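플로니스, 가정용 로봇팔 시뮬레이션 시험을 위한 작업 지침 '일테티 규약' 공개
물체를 잡고 옮기는 작업의 기록 방식, 정지 조건, 결과 보고 기준을 한 문서로 정리

2019년 9월 22일

로봇 시험 소프트웨어를 개발하는 플로니스(Plonis)는 가정 환경을 가정한 로봇팔 시뮬레이션 시험에 사용할 수 있는 작업 지침 '일테티(Iltetti) 규약' 제1판을 오늘 공개하였다고 밝혔습니다. 이 규약은 물체를 잡고, 들고, 옮기고, 내려놓는 작업을 가상 환경 안에서 시험할 때 어떤 조건을 적어야 하는지, 어떤 경우에 시험을 멈추어야 하는지, 그리고 결과를 어떤 형식으로 발표해야 하는지에 대하여 정하고 있습니다.

규약의 작성에는 플로니스와 함께 시험 장비 관리 회사인 풀토우(Fultow)가 참여하였습니다. 문서는 한국어와 영어로 제공되며, 회원 가입이나 비용 없이 누구든지 내려받아 사용할 수 있습니다. 회사의 내부 문서에 맞추어 일부를 고쳐서 사용하는 것도 허용됩니다. 다만 고친 문서에는 '일테티 규약에 따름'이라는 표현을 쓸 수 없고, '일테티 규약을 참고함'이라고 써야 합니다.

규약을 만들게 된 배경

시뮬레이션을 이용한 시험은 최근 많은 개발 조직에서 일상적인 업무가 되었습니다. 실제 장비를 사용하지 않고도 밤 사이에 많은 시도를 반복할 수 있고, 물체의 위치나 방의 배치를 쉽게 바꿀 수 있습니다. 그러나 시험을 하는 조직마다 기록하는 항목이 서로 다르고, 같은 '성공'이라는 단어도 다른 의미로 사용되는 경우가 많습니다.

플로니스는 지난 5월 자사가 보관하고 있는 시험 보고서 458건을 다시 검토하였습니다. 그 가운데 277건에서는 물체를 내려놓은 후의 상태가 기록되어 있지 않았습니다. 물체를 잡는 순간까지만 성공으로 본 보고서도 있었고, 목표 위치에 놓인 다음 물체가 넘어졌는지를 확인하지 않은 보고서도 있었습니다. 이러한 보고서는 나중에 다른 팀이 읽었을 때 비교에 사용하기가 어렵습니다.

검토를 담당한 플로니스 시험품질팀은 "우리 회사 안에서도 두 팀의 결과를 나란히 놓을 수 없는 경우가 있었습니다. 먼저 우리의 기록 방법을 고치는 것이 필요하다고 판단하였고, 그 결과를 밖에도 공개하기로 하였습니다"라고 설명하였습니다.

규약의 구성

일테티 규약은 본문과 부록으로 되어 있습니다. 본문은 장면의 준비, 동작의 시작과 정지, 성공의 판정, 기록의 보관, 결과의 발표에 관한 장으로 나누어집니다. 부록에는 기록지 양식과 용어 설명이 들어 있습니다.

장면의 준비에 관한 장에서는 로봇팔의 모델과 그리퍼의 종류, 받침대의 높이, 작업 테이블의 크기와 마찰 값, 그리고 테이블 위에 놓인 모든 물체의 이름과 초기 위치를 적도록 하고 있습니다. 작업의 대상이 아닌 물체도 예외가 되지 않습니다. 가정의 테이블에는 로봇이 다루지 않는 물건이 항상 함께 놓여 있으며, 그런 물건을 건드리는지 여부가 시험의 중요한 부분이라고 규약은 보고 있습니다. 테이블 밖에 있는 가구의 경우에는 로봇팔이 닿을 수 있는 범위 안에 있는 것만 적으면 됩니다.

벽의 색이나 그림, 바닥의 재질처럼 접촉이 생기지 않는 배경은 물리 기록의 대상이 아닙니다. 그러나 카메라 영상을 입력으로 사용하는 시험에서는 배경도 결과에 영향을 줄 수 있으므로, 배경의 버전 번호와 조명 설정을 따로 보관해야 합니다.
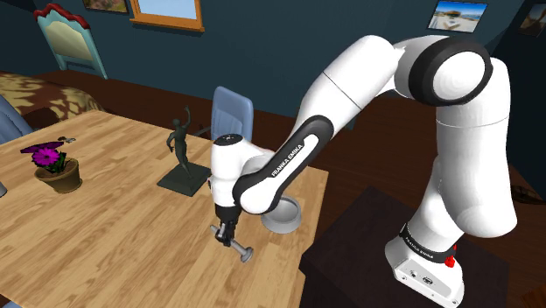 동작의 시작과 정지에 관한 장은 규약 가운데 가장 긴 부분입니다. 이 장에 따르면 시험을 시작하기 전에 다음의 사항을 확인해야 합니다.

그리퍼가 닫히는 힘의 상한값이 물체별로 정해져 있을 것.
관절의 속도 제한이 실제 장비에서 사용할 값과 같거나 그보다 낮을 것.
로봇팔의 모든 링크에 대하여 충돌 계산이 켜져 있을 것.
정지 명령을 보내는 방법이 기록지에 적혀 있을 것.
정지한 후 물체를 잡은 상태로 유지할지, 또는 내려놓을지가 미리 정해져 있을 것.

특히 충돌 계산에 대해서는 그리퍼만이 아니라 전완부와 팔꿈치 부분까지 포함해야 한다고 정하였습니다. 손끝의 경로만을 확인하면, 팔의 중간 부분이 그릇이나 화분과 같은 주변 물체의 위를 지나갈 때 생기는 접촉을 놓칠 수 있습니다. 규약은 링크와 주변 물체 사이의 최소 거리를 시도마다 기록하고, 그 값이 조직이 정한 기준보다 작아지면 '접근 경고'로 표시하도록 하였습니다. 접근 경고는 실패가 아니지만, 결과를 발표할 때에 경고의 횟수를 반드시 함께 적어야 합니다.

가상 환경 안에서의 정지도 실제의 정지와 똑같은 절차로 다루어집니다. 시뮬레이션에서는 프로그램을 그냥 종료하는 것이 가능하기 때문에 정지 절차를 연습하지 않는 조직이 많습니다. 규약은 프로그램의 강제 종료를 정지로 인정하지 않습니다. 정지는 제어기에 전달된 명령으로 이루어져야 하고, 명령을 보낸 시각과 마지막 관절이 멈춘 시각이 모두 기록되어야 합니다.

성공의 판정 기준

규약에서는 잡기, 들기, 이동, 놓기를 각각 따로 판정합니다. 한 단계가 실패하면 그 다음 단계는 '미실시'로 적고, 실패로 계산하지 않습니다. 전체 작업의 성공은 네 단계가 모두 성공하고, 대상이 아닌 물체가 초기 위치에서 허용 범위를 넘어 움직이지 않은 경우에만 인정됩니다.

잡기 단계에서는 물체의 모양에 대한 주의 사항이 포함되었습니다. 가운데가 가늘고 양쪽 끝이 무거운 물체는 손잡이 부분을 잡더라도 한쪽으로 기울어지기 쉽습니다. 그러므로 이러한 물체의 경우에는 잡은 위치와 무게 중심 사이의 거리를 적고, 들기 단계에서 기울어진 각도를 같이 기록하도록 권고합니다. 얇고 긴 장식품이나 높이에 비하여 받침이 작은 물체는 대상이 아니더라도 '넘어짐 주의 물체'로 분류할 수 있습니다.

놓기 단계에서는 그리퍼가 열린 후에도 일정한 관찰 시간을 두어야 합니다. 관찰 시간의 길이는 조직이 정할 수 있으나, 같은 시험 안에서는 변경할 수 없습니다.

기록의 보관과 결과의 발표

한 시험 계획에서 외부에 성공률을 발표하려고 하는 경우, 규약은 한 가지 작업에 대하여 최소 2,000회의 시도를 요구합니다. 물체의 종류나 초기 위치를 임의로 바꾸는 시험에서는 이 숫자가 4,000회로 올라갑니다. 임의 변경에 사용한 난수의 시작값도 보관 대상입니다. 시도 횟수가 기준에 미치지 못하는 결과도 발표할 수 있지만, 이때에는 '예비 결과'라는 표시를 제목 가까이에 붙여야 합니다.

잘 된 시도만을 골라서 영상으로 보여 주는 일에 대해서도 규정이 있습니다. 성공한 시도의 영상을 공개하는 조직은 같은 시험에서 나온 실패 영상을 적어도 하나 함께 공개해야 합니다. 영상의 속도를 바꾸었으면 그 배율을 화면 안에 적어야 합니다. 또한 컴퓨터로 만든 장면은 그것이 컴퓨터로 만든 장면이라는 사실을 보고서의 해당 쪽에 써야 하며, 실제 장비의 결과와 같은 표에 섞어서 적을 수 없습니다.

풀토우의 장비안전 부서는 이 조항에 대하여 "고객이 보고서를 받았을 때 제일 먼저 물어보는 것은 이 숫자가 어디에서 나왔는가 하는 점입니다. 표를 나누는 것만으로도 그 질문의 상당한 부분에 답을 할 수 있습니다"라고 말하였습니다.

실제 장비로 넘어갈 때의 주의

일테티 규약은 가상 환경에서의 시험만을 대상으로 합니다. 규약에 따라 시험을 마쳤다고 해서 실제 로봇팔을 사람 가까이에서 움직여도 된다는 뜻은 아닙니다. 실제 장비를 사용하는 조직은 해당 국가의 법령과 산업용 로봇 및 협동 로봇에 적용되는 안전 표준, 그리고 장비 제조사의 설명서를 별도로 따라야 합니다. 플로니스는 이 점을 규약의 첫 쪽과 기록지의 아래 부분에 각각 표시하였습니다.

규약에는 가상 시험에서 실제 시험으로 넘어갈 때 사용할 수 있는 인계 기록지도 포함되어 있습니다. 이 기록지에는 가상 시험에서 발생한 접근 경고, 정지 명령의 횟수, 넘어짐 주의 물체의 목록을 옮겨 적게 됩니다. 실제 장비를 담당하는 사람은 기록지를 읽고 서명한 다음에만 첫 동작을 시작할 수 있습니다. 첫 동작은 물체 없이, 낮은 속도로 실시합니다.

시범 적용

플로니스는 규약을 자사의 시험 관리 프로그램인 위리야(Wiriya)에 먼저 적용하였습니다. 위리야의 사용자는 새 시험을 만들 때 일테티 기록지를 선택할 수 있고, 필수 항목이 비어 있으면 시험이 시작되지 않습니다. 이미 진행하고 있는 시험은 이전의 양식으로 끝까지 계속할 수 있습니다. 다른 프로그램을 사용하는 조직을 위해서는 일반 표 형식의 기록지가 제공됩니다.

시범 적용 기간에 현장에서 나온 의견도 제1판에 반영되었습니다. 초안에서는 모든 시도의 영상을 보관하도록 하였으나, 저장 공간의 부담이 크다는 의견이 있어 실패한 시도와 접근 경고가 발생한 시도의 영상만을 의무 보관 대상으로 변경하였습니다. 관절 위치의 기록은 초안과 마찬가지로 모든 시도에 대하여 보관해야 합니다.

앞으로의 일정

두 회사는 제1판에 대한 의견을 계속 받을 예정입니다. 의견은 조항 번호와 함께 서면으로 제출할 수 있으며, 익명으로도 접수됩니다. 접수된 의견과 그에 대한 답변은 규약의 공개 페이지에 게시됩니다. 두 대의 로봇팔이 한 테이블을 함께 사용하는 작업, 그리고 문이나 서랍과 같이 움직이는 가구를 다루는 작업은 제1판에 들어 있지 않으며, 다음 판에서 검토하기로 하였습니다.

플로니스에 대하여

플로니스는 로봇 조작 작업의 시험 계획, 실행, 기록을 위한 소프트웨어를 개발하고 있습니다. 주요 제품은 시험 관리 프로그램 위리야입니다.

풀토우에 대하여

풀토우는 연구실과 생산 현장의 로봇 시험 장비에 대한 설치, 점검, 안전 교육을 제공하는 회사입니다.

보도 문의: 플로니스 홍보 담당
규약 관련 문의: 플로니스 시험품질팀

본 보도자료의 한국어본과 영어본 사이에 차이가 있는 경우에는 영어본을 기준으로 합니다.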